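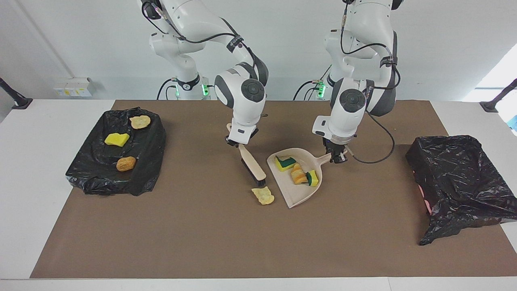 Sweeping is harder than it looks for a machine, Sang Phùng told the visitors at Evmont's open day in Furarville on 28/05/2021, and people should watch the chips more than the arms. A chip can slide, flip or break.

Four of us stood along the wall with coffee. The test is called Rumov, and the rules fit on a card: one arm takes the brush, the other takes the dustpan, and food and bits of sponge go from the mat to the bins. Each run is allowed 20 minutes.

Ayantu Sisay has been writing the sweeping routines since January. She said the angle of the brush gave her the most trouble – too steep and the bristles skip, too flat and they push crumbs under the pan.
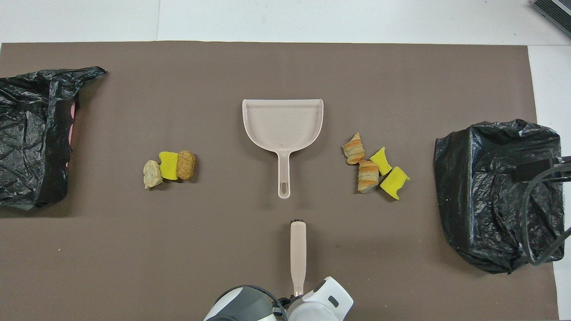
The pan has its own problems. Its lip has to stay down on the mat while the brush comes toward it, and a small tilt is enough to let a roll go past. Sisay keeps a list of nine such faults and plans to work through them before the next open day.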